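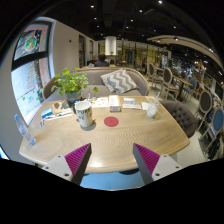

Jakab Data Card

Version: 2.1
Last updated: March 10, 2021
Maintainers: Győző Pintér, Szabolcs Hegedűs
License: CC BY 4.0 (text and annotations)

Summary

Jakab is a collection of 148 letters written in Hungarian, transcribed and aligned with English translations at the sentence level. It was built to test spelling normalization and sentence alignment on informal handwriting. It replaces the earlier Gritier release, which had transcriptions only.

Contents

letters/ One UTF-8 text file per letter, line breaks as in the original.
normalized/ The same letters in modern spelling, one sentence per line.
english/ Translations, one sentence per line, matching normalized/.
meta.tsv Letter ID, writer code, recipient code, decade, page count.
splits/ Lists of letter IDs for train, dev and test.

The test split holds 20 letters. No writer in the test split occurs in train or dev. Scores on Gritier can't be compared with scores on Jakab, as the old split was made by page and let the same writer appear on both sides. 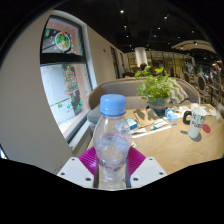 Reading time: 2 minutes

Transcription

Each letter was transcribed by one person and checked by a second. Long and short vowels are kept as written, including where the writer left the accent off. Crossed-out words are placed in square brackets. An unreadable word is marked with a single #, and an unreadable passage with ##. Abbreviations are expanded in normalized/ only.

Dates inside the letters are not corrected. Letter 31 gives November in the heading and refers to Easter as "last week"; the heading was used for sorting.

Alignment

A first pass was run with Finar using its default settings. More than 2,000 sentence pairs were then reviewed by hand. Pairs where one Hungarian sentence became two in English are joined with a tab on the English side. Loaders that split on tabs will fail on these lines. The script in tools/read_pairs.py handles them.

Known issues

Place names are inconsistent in english/. Older files use the Hungarian form, newer ones the English form where one exists.
Writer codes W07 and W12 may be the same person.
The page count in meta.tsv leaves out envelopes.
Five letters have no decade. The field is empty, so do not read it as zero.

Privacy

Surnames and street addresses were replaced with codes before release. First names were kept. Requests for removal go to the maintainers through the Trudier issue tracker, with the letter ID in the title.

Changes in 2.1

Fixed swapped columns in meta.tsv.
Removed duplicate lines from english/.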